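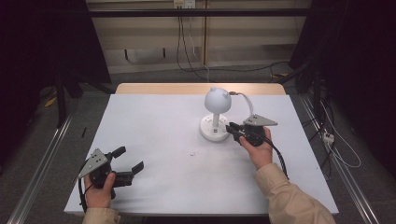 About Tredgate

Who we are

Tredgate is a small after-hours school for adults who want to learn bookkeeping. We run evening and Saturday classes out of two rooms on Lorham Street, over the tile shop. Hala Qaisi started it after nine years of cleaning up the books of people who had paid good money for courses that taught them very little.

We should say up front that we don't think much of most "about us" pages. They tend to be full of passion and journeys. We have a photocopier that jams and a fairly good pass rate, and we'd sooner you asked us about either of those than took our word for how much we care.

What we teach

Basic bookkeeping, payroll, sales tax, and a short course on reading a set of accounts when you didn't prepare them. That last one is the class we'd push you toward if you sit on the board of a club or a daycare and have been nodding along at meetings.

We don't teach investing. We get asked every March. Georges Daher has a speech ready on the subject and it is a long one.

We also don't teach "money mindset", whatever that is. A couple of schools in town do, and their brochures are much nicer than ours.

How the classes work

Each course runs for 48 hours of class time, split over the term. You will do a lot of it by hand at first, on paper, with a pencil. People grumble about this. Software is fine, and we move on to it in the second half, but a program will happily let you post rent to the wrong account for a whole year and draw you a colourful chart of it afterward.

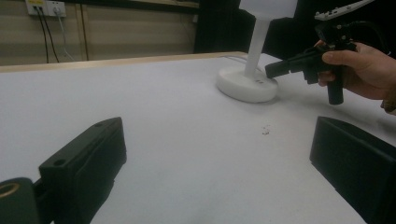

There is homework, and it gets marked. If you miss more than five classes we'll ask you to sit the term again, at half the fee. We tried being more relaxed about that and the results were poor.

Will it get you a job?

Maybe. We're wary of any school that promises one. Some of our students were already doing the books for a family business and just wanted to stop guessing. Others found part-time office work. A few decided they hated it, and told us so. Sawsan Twal, who teaches payroll, took the basic course here herself and says the second unit is still too long. She's probably right.

We don't publish an average salary for our graduates. We've seen how those figures are put together.

The teachers

Hala Qaisi: basic bookkeeping, reading accounts
Georges Daher: sales tax
Sawsan Twal: payroll
Orest Antoniuk: software, Saturday help sessions

Ramiro Casado looks after the front desk and enrolment. He will tell you if he thinks you're signing up for the wrong course.

Fees

Fees are posted at the desk and on the enrolment form, with the textbook included. There's no early-bird price, because we never understood why the person who signs up late should pay for the person who didn't. If you need to pay by the month, ask Ramiro.

Come and sit in on a class before you pay for anything. Any weeknight during term is fine. The street door sticks, so give it a shove.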